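## Week 4: wrist camera or overhead camera?

I'd assumed the gripper would be the hard bit of this project, and I was wrong — it's been the cameras that ate most of October. Ekua Adjei and I had two set-ups to compare on the Perka arm: one camera high on a pole, and a little one at the wrist. Same arm, same two-finger gripper, same woven baskets (my mum's, she wants them back!).

The overhead view was lovely for finding a basket and pretty useless for the last few centimetres. It kept putting the rim slightly too far in, so the fingers came down on the side and squashed it. The wrist view is much better close up, but woven stuff gives the matching software a headache.

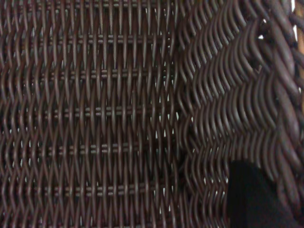 Every bit of weave looks like every other bit, so it would lock on to the wrong strand and happily report a perfect match. In one run it found 3,469 matching points and I threw away nearly 1,000 of them by hand (never again). Fuseini Issahaku suggested only looking for points along the rim, where the pattern is chunkier, and that calmed it down a lot.

We then did 9 grasps with each camera. Overhead managed 4, wrist managed all but two. Not a huge test, I know, but I'm keeping the wrist one. Next up is the softer Zullitus finger pads, if Ayuba Ansah ever finishes with them.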